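Pledalus > Student Projects > Shelf Cell

Projects Teams Reports Downloads Contact

Keeping the Kidine shelf cell running

For my project this term I got to look after one machine from start to finish, and I picked the Kidine cell, our shelf-stocking robot. Other people write the clever software. My job was setup, upkeep and fixing whatever came loose (more of that than I expected!).
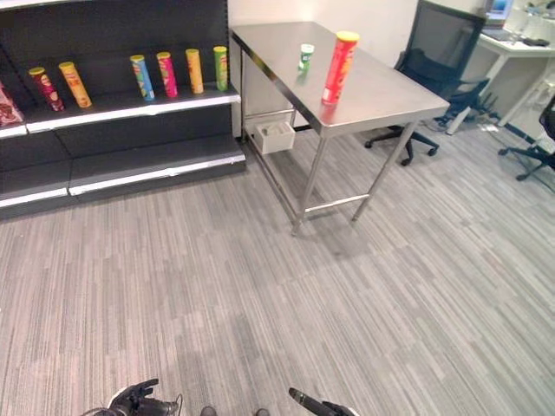
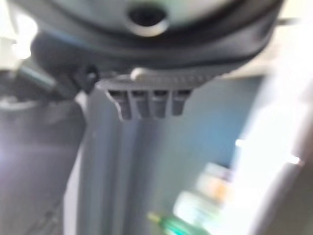
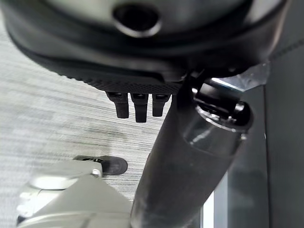
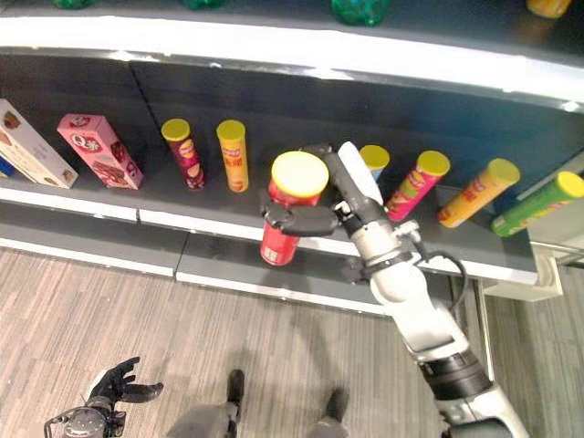 Figure 1. Working in the cell: two views from the head camera and, between them, two from the wrist cameras.

Setup is mostly about the shelf. The robot moves snack cans, and it really cares where they stand. We started with a can spacing of 71 mm, center to center, and the fingers kept nudging the neighbors. In the last picture the pink can is tilting and the orange one next to it leans even more – that's the sort of thing I was up against. I opened the spacing up to 210 mm for the practice runs and things got calmer right away. It holds fewer cans, but I could finally tell a bad grasp from a crowded shelf.

The wrist cameras took up most of my September. They're small, they sit close to the fingers, and bright light wipes out half of what they see. You can tell from the second picture, where the right side is just white. I turned the exposure down and wrote the new value on the Clerska log sheet so the next team doesn't have to guess.

Then there's the cable on the arm. It needs enough slack to bend with the elbow, and too much slack catches on things. I check it by hand with the power off, then run the arm slowly through its whole reach before anything goes near the shelf.

My routine in the end:

Wipe the fingers and both wrist lenses every morning.
Check the wrist screws with the Awwad driver, after every 200 picks.
Restart the camera software if it's been up for 12 hours.

I never did fix the slow drift in the left wrist. Re-zeroing it gets me through an afternoon and then it creeps back. My guess is a worn joint encoder, and the spare hadn't arrived when I wrote this up.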